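Wedincombe Playhouse Members' Forum
Topic: Evening start times from June

C_Yagi (Moderator)
Members are advised that evening performances of Miltimano will begin at 7 pm from June. The running time is unchanged. Tickets already issued remain valid.

stalls19
I wish to record my objection. The last bus from Naso does not arrive until ten past seven, and latecomers are held in the foyer until the interval.

Y. Agudelo
I must disagree with the previous member. Under the present times the play ends after the last bus home has left, and I have missed the final act on three occasions.

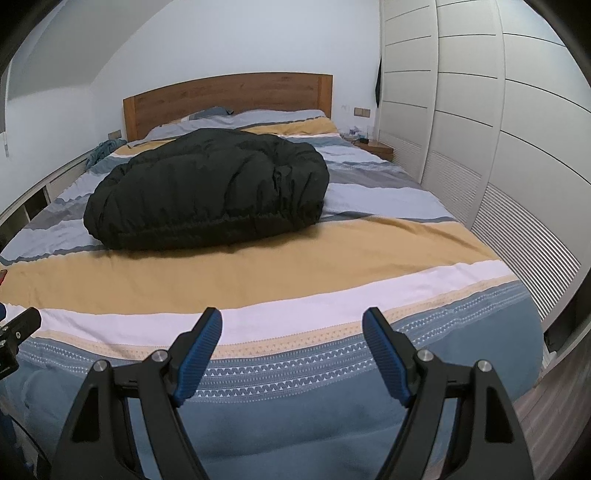
An earlier start would allow those of us who live outside the town to stay for the whole performance. I would support it for the autumn plays also.

stalls19
That may suit Mr Agudelo. It does not suit members who work until six.

C_Yagi (Moderator)
Both points have been passed to Mr Chung at the box office. Members holding seats for an evening they can no longer attend may exchange them for a matinee without charge - please quote your booking number.

stalls19
Noted. I shall apply for the exchange, but my objection stands.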